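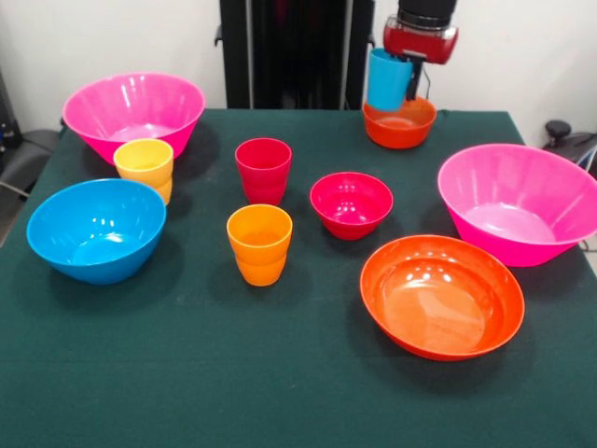
**Matimen opens orders for its Vulla tabletop kit**

August 21, 2018

Good news for anyone who has been waiting to get a robot arm working on everyday dishes! Matimen has started taking orders for Vulla, a starter kit built around table-setting jobs: pick up a cup, put it in a bowl, move on to the next one. The base kit costs $1,295 and comes with the arm, a gripper and 46 ready-made practice tasks.

The part we like best is how easy those tasks are to change. Swap a bowl for a plate, shuffle the colors, and you have a new problem to work on before lunch.
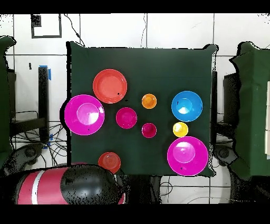
Matimen says over 100 kits are set aside for the first batch, with shipping planned for October. Schools can also rent one for $603 a term.

"You can use the cups you already own," said Réjean Ross, who leads the Vulla project. "Plastic is a great place to start."

A second task pack, Brirside, is in the works, and we can't wait to try it.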